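How to Wash Dark Cotton Without Fading It

Dark cotton loses color mostly through friction and heat. You can slow both down with an ordinary machine and a few changes to your routine.

Before the wash

Turn each item inside out and close any zippers. Check the label for a temperature limit. New clothes should go in alone for the first 2 washes, as loose dye can mark anything lighter.

To test for loose dye, dampen a hidden seam and press it with a white cloth. If color comes off, wash that item by hand in cold water.

The wash

Fill the drum a little over half full. Set the machine to cold and pick the shortest cycle that will get the load clean. Use liquid detergent - powder can leave pale streaks in cold water. I use Pralletti for darks, but any detergent without bleach or optical brighteners will do.

Skip the fabric softener. It builds up on cotton and makes dark cloth look dull.

Take the load out when the cycle ends. Damp clothes left in a heap dry with hard creases, and ironing those flat puts a shine on dark fabric.

Drying and folding

Shake each item, pull the seams straight and hang it out of direct sun. Indoors, leave a gap of 4 inches between pieces. Heavier cotton can take almost 18 hours to dry.

Turn everything right side out before folding. Hold the garment up by its top edge first and look for lint or twisted seams. 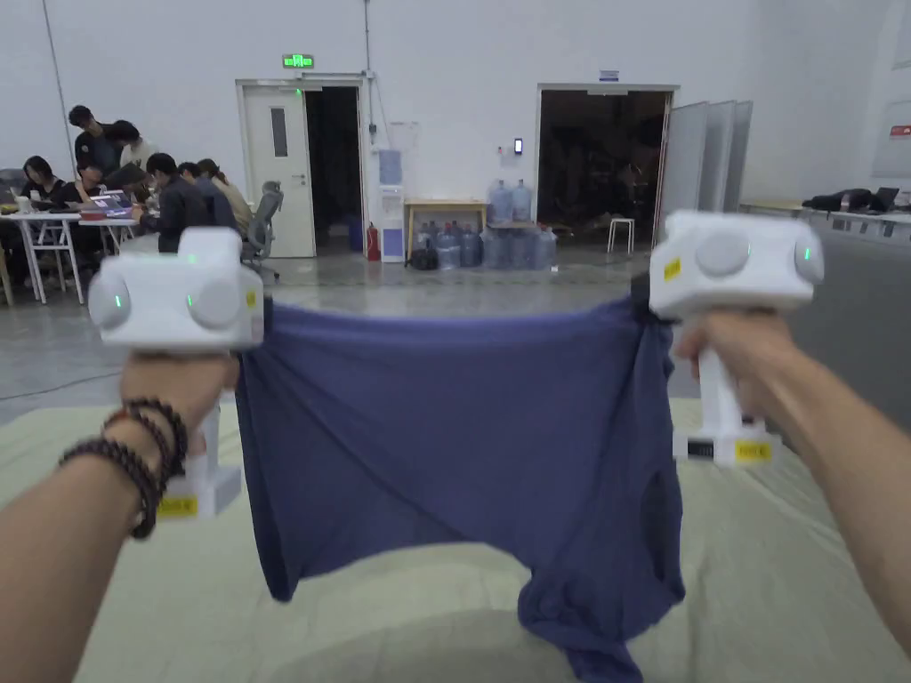

Navy cloth held up at both sides.

Fold along the seams and store away from windows. If you have to iron, do it inside out on a medium setting.

Leonardo Melis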